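家务与门店作业自动化测试结果公布：六项任务达到无人值守要求

6月 周三
文／编辑部 自动化报道组

测试机构Fornunent周三公布了一轮针对家庭与门店杂务的机器作业测试结果。测试共设20项任务，每项任务累计执行超过60次，其中六项达到该机构定义的“无人值守”等级，另有两项在全部执行中没有一次完整完成。其余任务介于两者之间，报告将其归为“可在有人监看的条件下运行”。

参测设备来自Rosmont和Latuheru。Rosmont提交的是一台轮式底盘双臂机，面向家庭和小型办公场所；Latuheru提交的是用于门店补货与后仓整理的单臂移动平台。示教数据的采集工具和策略训练流程由Widumeck提供，两家设备商使用同一套数据格式，但各自训练、各自调参。

任务清单按场所分为家庭和门店两部分。家庭部分包括收拾餐桌、把餐具放入洗碗机、叠毛巾、叠长袖上衣、给盆栽浇水、擦台面、更换垃圾袋、整理鞋柜、把散落物品归入收纳盒、给插座上的设备拔插电源等。门店部分包括货架前排补齐、挑出包装破损的商品、拆纸箱、折叠空纸箱、更换价签、清理试衣间衣架、将退货商品按类别放回周转箱，以及收银台周边的清洁。

按照Fornunent的规定，一项任务要进入“无人值守”等级，需要同时满足成功率、耗时和故障后果方面的要求。报告特别说明，故障后果的权重高于成功率。举例来说，把一只周转箱放歪属于可恢复故障，机器自己发现并重新摆正的，不影响评级；打翻盛有液体的容器属于不可恢复故障，只要出现，该任务即被排除在“无人值守”之外，与其余各次执行的结果无关。

达到该等级的六项任务是：货架前排补齐、退货商品分类入箱、空纸箱折叠、擦台面、散落物品归盒、清理衣架。报告指出，这些任务的共同特点是物体刚性较好，摆放误差的容许范围较宽，而且中途停下来不会造成额外损失。机器在执行中若长时间无法识别目标，可以原地等待或跳过，由工作人员在换班时集中处理。

货架前排补齐一项由Latuheru的平台完成。该任务要求机器把货架深处的商品向前拉到货架边沿，使正面朝外。平台在末端加装了一片可更换的薄型推板，避免手指伸入相邻商品之间的窄缝。报告认为，这一改动对结果的影响大于模型本身的更新：使用原配手指时，软包装商品容易被夹变形或连带拉倒相邻商品；换用推板后，此类故障明显减少。Fornunent据此在报告中建议，采购方在比较不同设备时应当把末端工具一并列入比较范围，不宜只看控制软件的版本。

擦台面由Rosmont的双臂机完成。机器一只手持抹布，另一只手挪开台面上的物品，擦完后再放回原处。测试中，台面物品的摆放位置每次随机变化。评分依据是擦拭后残留痕迹的面积以及物品复位的偏差。机器在浅色台面上的表现较为稳定，在带有花纹的石材台面上，则多次把花纹判断为污渍并反复擦拭，导致耗时偏长，但仍在允许的范围内。报告附注提到，抹布本身的状态没有纳入检测，机器无法判断抹布是否需要清洗，测试人员在每次执行前统一更换。

没有一次完整完成的两项任务，是给双人床更换床单和为垃圾桶套袋并封口运出。换床单的失败主要集中在床垫四角。机器能够把床单展开到床面上，也能把靠近自身一侧的边角压入床垫下方，但在转到另一侧操作时，先前压好的边角往往被拉出。报告记录了多种补救策略，包括先固定对角、用手臂压住中部再移动底盘，均未能在规定时间内得到合格结果。垃圾袋一项的困难则在于开口：薄膜袋口相互贴附，夹爪难以分辨单层和双层，经常将两层一并夹起，后续步骤因此无法进行。

介于中间的任务中，叠衣物的结果受到较多关注。毛巾的折叠接近“无人值守”标准，主要差在耗时；长袖上衣的折叠结果则随面料差别很大。厚棉面料可以稳定完成，光滑面料在袖子翻折后容易滑开，机器会重复同一动作而没有换用其他方法。Fornunent把这种情况记为“停滞”，与“失败”分开统计。报告解释说，停滞本身不造成损坏，但会占用设备时间，而且机器通常不会主动报告自己已经停滞，需要外部计时器触发提醒。

餐具放入洗碗机也属于中间一档。平盘和碗的放置较为可靠，高脚杯与刀具是主要的失分来源。高脚杯的问题在于透明材质造成深度估计误差，夹爪闭合位置偏高时，杯身会在提起后旋转。刀具的问题在于朝向，测试规程要求刀刃朝下，机器有时抓住刀身中段，放入后朝向不合要求。Rosmont在回应中表示，下一版末端将调整指面的纹理，以提高对细柄物体的抗旋转能力，但没有给出上市时间。

浇花任务的情况与成功率的直观印象不一致。机器在多数执行中能够找到花盆、对准盆口并倒水，但因为出现过水溢出到桌面的情况，按规程不能进入“无人值守”等级。Fornunent表示，这一判定在内部有过讨论，最终维持了原有规则，理由是家庭环境中桌面附近常有电源插座和电子设备，液体外溢的后果不能按单次清洁成本计算。

在速度方面，报告没有给出各任务与人工的统一比值，只按任务分别列出耗时分布。文字部分的结论是，除空纸箱折叠之外，机器完成同一任务的时间普遍长于熟练人员。门店任务可以安排在闭店后进行，耗时偏长的影响较小；家庭任务往往发生在有人活动的时段，耗时偏长会直接影响使用体验。报告认为，这是门店任务进入“无人值守”等级的比例高于家庭任务的原因之一，另一个原因是门店的货架、周转箱和通道尺寸相对统一。

关于环境变化，测试安排了更换照明、移动家具和增加障碍物等条件。照明变化对Latuheru平台的影响较小，该平台自带补光。Rosmont的双臂机在背光窗口前的抓取成功率下降，反光的不锈钢台面也会造成类似结果。家具移动之后，两种设备都能重新建立地图，但需要人工确认可通行区域。报告把“需要人工确认”视为部署成本的一部分，单独列表说明，没有并入任务得分。

人员在场的条件下，机器的行为较为保守。测试规程规定，当有人进入设备的作业半径时，设备应减速或停止。两家设备都满足该要求，但停止之后恢复作业的方式不同：Latuheru的平台会从中断的步骤继续，Rosmont的双臂机则会重新观察整个工作区，再决定从哪一步开始。前者恢复较快，但如果中断期间有人挪动了物品，容易出现抓空；后者更稳妥，代价是每次中断都会增加等待时间。Fornunent没有对两种方式作出优劣判断，只建议设备商把恢复方式做成可配置选项。

数据来源是报告的另一个重点。参测策略的训练数据主要由人员手持夹爪完成任务时记录，部分数据配合头戴设备和背负式设备采集，用于同步视角与手部轨迹。Widumeck在随报告发布的技术说明中称，手持采集的优势在于场地更换方便，操作人员可以直接进入住宅、门店或办公室，不必搬运整台机器。其局限在于人手持夹爪时的运动范围和发力方式与机械臂并不一致，一部分示教动作在机器上无法复现，需要在训练前筛除。

技术说明列举了几类常见的筛除情形。第一类是手腕在狭小空间内的快速翻转，机械臂因关节限位无法跟随。第二类是操作人员用身体抵住家具借力，机器没有对应的支撑条件。还有一类较难自动识别：操作人员凭触觉判断物体已经夹紧，随即抬手，而记录中没有足够的力信息说明这一判断从何而来。机器学到的动作在外观上与示教相同，却会在夹持不足时提前抬起。Widumeck称正在试验带有力反馈记录的指面，目前仅用于内部测试。

报告还讨论了示教中失误片段的处理。早期流程会把掉落、重抓等片段整体删除，训练得到的策略因此很少见过异常状态，遇到物体滑落时容易停滞。本轮测试使用的流程保留了一部分失误后的补救动作，并对其起止位置单独标注。Latuheru认为，退货商品分类一项的改善与此有关。Fornunent对这一说法持保留态度，指出该公司同期更换了相机支架和末端工具，现有测试无法把各因素分开。

在成本方面，报告只给出计算口径，没有公布设备价格。口径包括设备折旧、场地改造、人工监看、远程协助以及末端工具的消耗。Fornunent提示，远程协助容易被低估：一项任务即使不需要现场人员，只要偶尔需要远端人员接管，就必须安排值守，而值守人员的工时并不随接管次数等比例减少。对于单店部署，这部分费用可能抵消节省下来的工时；多店共用值守人员时，情况会有所不同，但需要考虑接管请求集中出现的时段。

对于采购方关心的“现在能不能用”，报告的表述是按任务回答。货架前排补齐和空纸箱折叠可以进入试运行，前提是闭店后作业，并保留异常记录。擦台面与物品归盒适合布局固定的办公室茶水间、员工休息区等场所，在住宅中使用时仍需针对每户进行设置。叠衣物、餐具入洗碗机和更换价签建议在有人监看的条件下使用。床品更换和垃圾袋处理暂不建议采购方列入需求。

更换价签一项的说明较为简短。纸质价签在插入卡槽时容易弯折，机器需要多次尝试；电子价签不需要物理更换，因此该任务是否有必要保留，参测方意见不一。Fornunent表示下一轮会把它替换为促销牌的安装与拆除，后者在门店中仍以人工为主，对定位精度的要求也更有代表性。

测试的局限在报告末尾有所说明。测试场地为搭建环境，杂物数量和种类少于实际住宅；宠物和儿童没有进入测试条件；设备连续运行的时间不足以反映磨损情况。指面衬垫的磨损尤其值得关注，测试期间曾有衬垫因表面变光滑而被更换，更换前后的数据没有分开统计。此外，两家设备商的工程人员在测试前均有现场调试时间，普通用户自行安装时能否得到同样的结果，尚不能由本轮数据推断。

Rosmont在书面回应中认可测试规程，同时认为浇花任务的判定偏严，希望今后按溢出量划分等级。Latuheru表示将公开货架补齐任务的末端工具图纸，供其他设备商复测。Widumeck计划扩充门店类示教数据，重点是软包装和反光包装，并会更新采集人员的操作手册，对握持角度、移动速度和任务起止动作作出更细的规定。
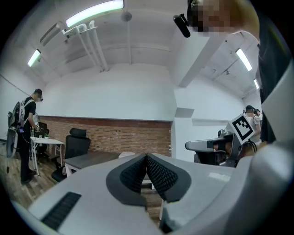 下一轮测试的任务清单仍在征求意见，床单更换将拆分为铺展、压角和复位几个子项分别计分，以便定位失败环节。Fornunent表示，子项得分不会折算为整项完成，“无人值守”等级的要求保持不变。报名的设备商需要提前提交末端工具的规格和衬垫更换周期，测试期间更换衬垫须单独登记。

相关阅读
· 门店后仓自动化：周转箱尺寸统一之后还剩哪些问题
· 手持夹爪示教数据的筛选方法
· 透明物体抓取：深度估计误差的来源与处理
· Latuheru公布货架整理平台的维护说明
· 远程协助值守工时应当怎样计入成本

联系编辑部｜投稿与更正｜版权所有，未经许可不得转载｜返回顶部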